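Wrist camera only vs. wrist + overhead: is the result in the ablation table believable?

Tags: imitation learning, camera placement, evaluation

Posted by Quyên Chu

Hello everyone. I am a master student and I try to reproduce a result on pick and place with behavior cloning. The method is simple: a policy gets images and joint positions, and it predicts a short chunk of actions. The authors say that if you remove the overhead camera and keep only the wrist camera, the success rate on the "snack to tray" task becomes higher, not lower. They give this result in one row of a table and write only two sentences about it.

My own result is the opposite. I collected demonstrations in our lab with a two-finger gripper, one arm, one table. I trained both versions for the same number of steps. With wrist + overhead the policy is acceptable. With wrist only it often moves above the middle of the table and stays there, or it goes down between two objects and closes on nothing.

What I already checked:
- image normalization is the same in training and in test
- the action chunk is 30 steps in both versions
- the wrist camera was not moved between collection and test (I compared the position of the finger tips in the images)
- the loss on the validation set is almost equal for both

My questions are: do you believe the result in the paper, and what should I check next? I have until May to finish this chapter, so I can collect some more data but I can not start from zero. Thank you in advance, and sorry for my long text.

2 answers, sorted by votes

Netton

The result is believable, but only under the condition that the start pose is good. I worked on almost the same comparison, and we lost a lot of time before we understood this.

A policy with only a wrist camera has no memory. It sees what is under the hand now. If the start pose is low, the picture contains one object or only the table, and many different tasks look identical at this moment. In the demonstrations the human knew where the tray is, so the human moved with confidence to the left or to the right. The policy sees plain table and must guess. When the data has both directions, it learns something in the middle. I think this is your "stays there" behavior.

The overhead camera repairs this problem, but it brings another one. The policy can learn to read the layout of the whole room: a chair, a cable, the position of the operator. Then you change something small behind the table and the success drops. In a paper where the test is done with a changed background, wrist only can win for this reason. Please look at how they did the test, because the table itself maybe does not say it.

What I would check, in this order:

1. The start pose in the demonstrations. Play the first image of every episode one after another. If you see strong jumps, then your start poses are too different and many of them do not show the goal.

2. The pause frames. Operators often wait at the start before they move. A policy that sees one image only can learn to wait forever. Cut these frames and train again, it costs you one night.

3. The validation loss. Do not use it to compare the two versions. We had 11 checkpoints with nearly the same loss, and on the real arm they were very different. Only rollouts can answer your question.

4. What the wrist camera sees when the hand is high and open. In our snack setup we look for a view where the goal and several candidate objects are visible together, with open table between them. In the view I put here, the tray is at the left and the Snickers bar is in the clear organizer at the upper right, so a single image already contains both ends of the motion. The soda cans at the bottom left are partly behind the finger, and for this kind of object I would move the start pose before I collect anything.
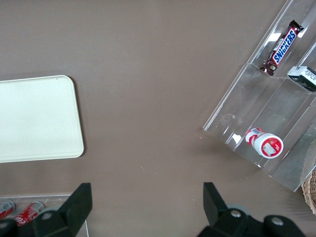 5. Transparent containers. Clear acrylic gives bright reflections, and they move when the hand moves. With the overhead view the reflections stay more or less at the same place, with the wrist view they travel over the wrapper. Color jitter did not help us much. More variation in the angle of the container helped more.

6. The number of test trials. With 7 rollouts per version, as I often see in student work, one lucky grasp changes the order of the rows. Use more, and mix the two versions during testing so that the light is fair for both.

For your chapter I would report both numbers and add one experiment, wrist only with a higher start pose. If this closes the gap, you have an explanation, and it is useful also if it does not agree with the paper.

One small correction to your text: you wrote that you trained both for the same number of steps. With two cameras the network is bigger and learns at another speed, so please compare the best checkpoint of each one, selected by a small separate set of rollouts.

Giáp

just train longer. 2000 steps is not enough if that is what you use, you didn't write it. also is your image encoder frozen? mine was frozen by mistake and wrist only was terrible, with overhead it was still ok somehow

Comments on this answer

Quyên Chu: Thank you. The encoder is not frozen, I checked the gradients now. I train for much longer than this number. But I found that my operator waits before moving in nearly all episodes, so I will try point 2 from the other answer first, and after this the higher start pose.

Netton: Good. Keep the old checkpoints, you will want them for the comparison.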